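The Signal Cabin at Fulari

The cabin at Fulari Junction was built in 1915 and given to the museum with its lever frame complete. The frame had 8 levers. Lever 4 was painted white, meaning spare, and was connected to nothing.

The curator's first task was the train register. It recorded every movement between Baloyi and Vindurer by bell code, with the time offered, the time accepted and the time the line was cleared. She entered these into a table, one row per train. The work took until June.

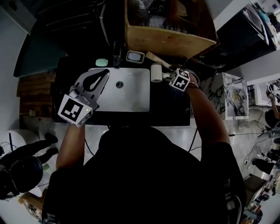 In the last volume there were entries that did not fit. Each was timed at 2.15 in the morning. Each was offered from Baloyi and accepted at Fulari, and none was cleared. The handwriting belonged to three different signalmen. In the remarks column all three had written the same thing: lever 4 pulled.

She went under the floor with a lamp. The tail of lever 4 ended in a plain pin. There was no rod and no wire, and the locking tray had no slot cut for it. The pin, however, was worn bright on one side, as a pin is when it has carried a load for years. She measured the wear and wrote it down. 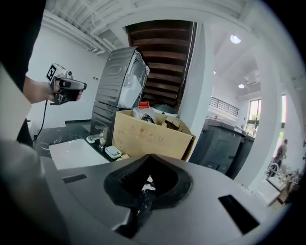
Gripper with black rubber jaw, and a second unit held at left.

The works drawings were kept by the Braltard Historical Society, in a chest that stuck. The sheet for Fulari showed 1000 yards of wire running north from lever 4 to a signal marked on the plan with a cross. North of the cabin there had never been any track. The drawing had been checked, initialled and stamped in the usual way.

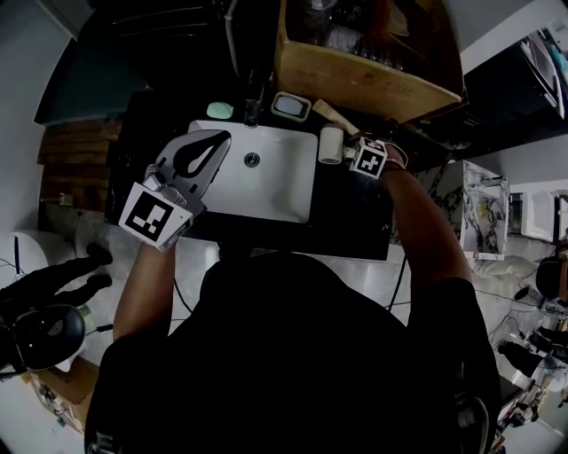
She stayed late that night to finish the labels. The block instrument had been disconnected before the handover and its battery box was empty. At a quarter past two the bell rang once, for attention. She answered it, because the rules on the wall said to — one beat, returned promptly.

The code for a stopping passenger train followed. She acknowledged it, opened the register at the first blank line and wrote the time. Then she took the duster from its hook, put both hands to lever 4 and pulled. It was heavy, and it came over cleanly.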